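Tiny school building, how do you keep the noise down?

plirnel74
Hi all! I'm helping a small nonprofit preschool plan a one-room building on a sloped lot (we get around 300 square feet per group, so it's snug). The shell is going to be raised timber with a metal roof, and I'm scared to death of what rain will sound like in there. We have very little money. Has anyone lived with a roof like that in a classroom? We have to settle the drawings by 30th October and I keep going back and forth.

Cultex_fan
We did 3 rooms like that. Put insulation right up against the underside of the metal so it can't drum, then a ceiling below with an air gap. Big overhangs too, you'll want to leave the windows open when it pours.

lornier_hill
Second the insulation! Ours went in last September and I can teach through a storm now. I'd also look hard at the floor, though. A raised timber floor booms like crazy with 8 kids on it, and we ended up laying cork over ours (wish we'd done it before the shelves went in). And plan a low corner for pretend play away from the reading spot, because that's where the racket starts.
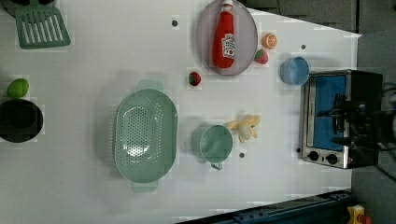
Play kitchen bits on a white tabletop

zurcher_st
just get a thicker roof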